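Fesine 2 Wrist Camera Kit
Grippers and Sensing > Wrist Cameras > Fesine 2

Sold by Lirndale. Usually ships on a Friday.

Overview

The Fesine 2 is a small camera that bolts on at the wrist and looks past the fingers at whatever you've asked them to pick up. It replaces the Fesine, which did the same job with a worse lens and a connector that needed three hands.

We tried it for most of September on two grippers, the Jiteo and the Nikolaidis. Tarmo Hunt ran the Jiteo. Chrysoula Vlachopoulos ran the Nikolaidis and won, in her view, by a wide margin.

Which gripper does it suit?

The Jiteo is the easy match. Its fingers are short and stay low in the view, so you get the object, the table and plenty of spare picture.

The Nikolaidis has long fingers, and you'll be seeing a lot of them. Tilt the mount down 5 degrees before you do anything else, then check that the tip is still visible with the gripper closed. Tarmo skipped this step and spent an afternoon admiring charcoal-colored cylinder.

Soft goods

Plush, towels and anything with a flap are where wrist cameras earn their keep, or don't. Hard parts have edges. Fur has opinions. The Fesine 2 keeps enough color and texture in the middle distance to tell fuzz from background, even over glass, where our old overhead camera gave up and reported the carpet.

Anything right up against the lens goes blurry. Focus is fixed, and no setting in the menu will change that - we tried all of them. 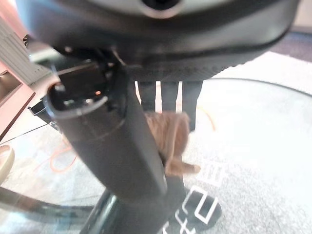 Specifications

Weight: 37 grams without cable
Mount: 2 screws, supplied, plus a spare for the one you drop
Cable: straight plug, side exit
Focus: fixed
Controller: any Lirndale controller with a free camera port

Price

752 for the kit. Bracket included, cable not included, and yes, people write to us about that.

Returns

Send it back within 5 weeks with the lens cap on. If you've lost the lens cap, send it back anyway and we'll be quietly disappointed.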